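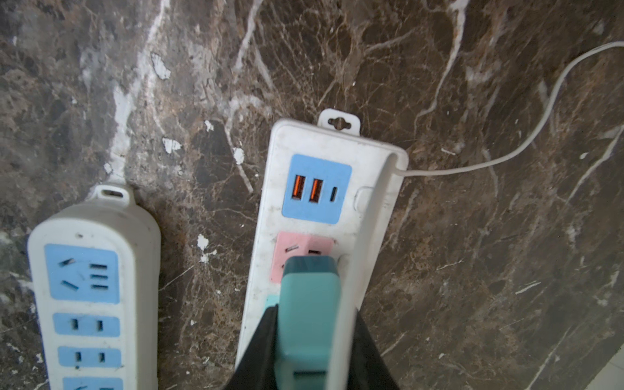
Cables have turned out to be a much bigger subject than the grant application made them sound, and I'm delighted to say the Tirasgate Tidy Desks work is ahead of where I hoped we would be by now. You asked us to find out what makes a shared charging point easy to keep in order, and colour was the first thing we wanted to try. It is doing very well. With a teal plug sitting in a pink socket and the USB ports on their own light blue panel, I can say "leave the pink one alone, that's the lamp" across a noisy room and people know exactly which one I mean. The old labels never managed that! They peeled, and the writing was too small for half of our users anyway.

Where we have got to

The first stage, at Penach, ran from June and covered 16 desks in the study room and the reading corner. Every desk got a coloured strip, a place for the spare lead and a short sheet on what plugs in where. We kept the sheet to one side of A4 after the first version ran on a bit (my fault, I get carried away about plugs).

Feedback has been warm. People like having USB on the strip itself, and several asked for the big chunky chargers to have a socket at the end of the row so they don't cover their neighbours. We have now written that into the layout. The one grumble that comes up again and again is spare cables. Once a desk has more than a couple of them they find each other, and you end up with what we have at the back of our worktop at Brirnmont, green and teal all in a heap behind the two strips. We have tried hook-and-loop ties, a shallow tray and a row of clips, and the ties are winning so far, mostly for how quickly they go on.
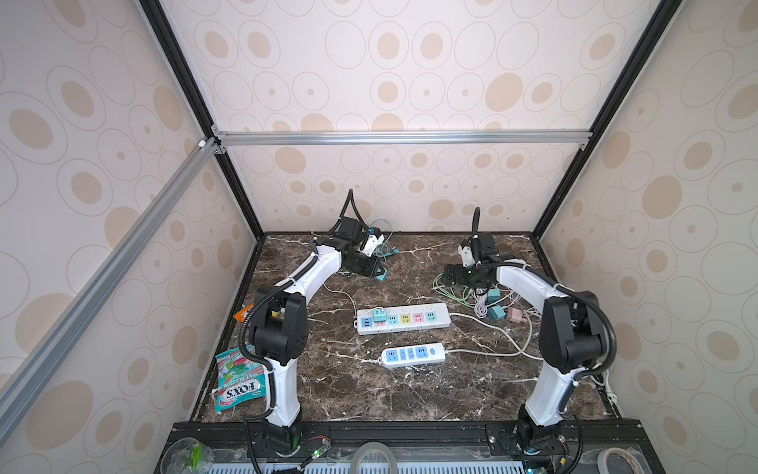

Brirnmont worktop

Brirnmont is where we try a layout before it goes out to a real room. I had wanted a plain white bench, but the dark marble has grown on me. White strips show up beautifully against it, and so does any lead left lying about. The green cables are harder to pick out towards the back, and I would like to compare them with a brighter colour before we order for the next site.

We have been working through the same few jobs on the worktop: plugging in, unplugging, moving an adapter from one strip to the other, gathering up the leads afterwards. It sounds dull and it is oddly absorbing. Unplugging has taught us most. A plug with a good solid body is far easier to get hold of than a slim one, and

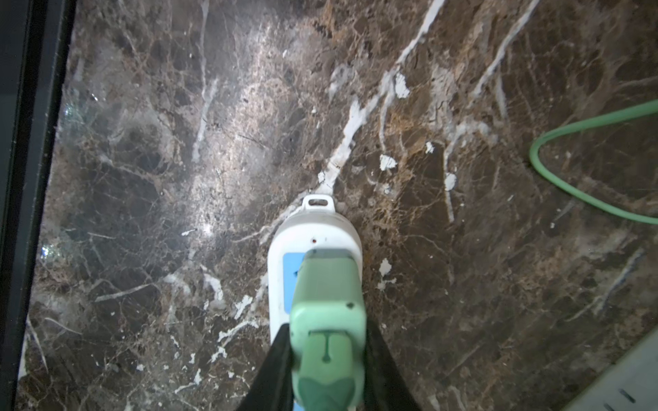
we now put "easy to grip" on the buying list next to price. Older users at Penach had been telling us so from the start, and I wish we had listened a month sooner.

Spending

We have spent £1,018 so far, nearly all of it on strips, adapters and ties. Printing came in under what we allowed, and I would like your agreement to move the difference over to cable ties and clips.

Before the next report

Holroyd is next, with three rooms to do. Two are straightforward. The third has its wall sockets behind a radiator, so we need to talk to the building manager about where a strip can safely go — I have a visit booked and will send you a note after it. I also want to redo the desk sheet with bigger type and the colours printed as blocks, and to settle the question of the green cables.

If anyone from your side would like to come to Brirnmont and have a go at the layouts, please do. The kettle is good.

Milagros Pangilinan
October 13, 2019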